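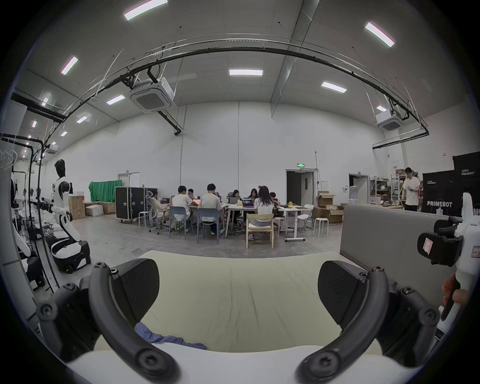
A blue cloth on a cream cushioned pad, with white hangers on the rack behind.

25 Aug 2024

Rondine launches Tiltoso, a lemon ricotta waffle mix

Okay, I've been sitting on this news since July and I'm so happy I can finally share it! My little baking company, Rondine, has a new waffle mix. It's called Tiltoso, it's lemony and fluffy, and it goes on sale today at Valdovinos stores and on our website.

I made 173 test batches in my own kitchen (my waffle iron deserves a holiday). The early ones were too sweet, then they were too flat, and then I swapped in buttermilk powder and yum. You add an egg, some milk and a big spoonful of fresh ricotta, and brekkie is ready in 22 minutes. My favourite topping is warm blueberries with a bit of honey, but they're pretty great with plain butter too.

The mix is milled and packed for us at Trarnirero, and our first run is 4000 bags. If you write about food and you'd like to try one, I've put aside 200 samples for media. Just send a note through the Rondine contact page and tell me where to post it!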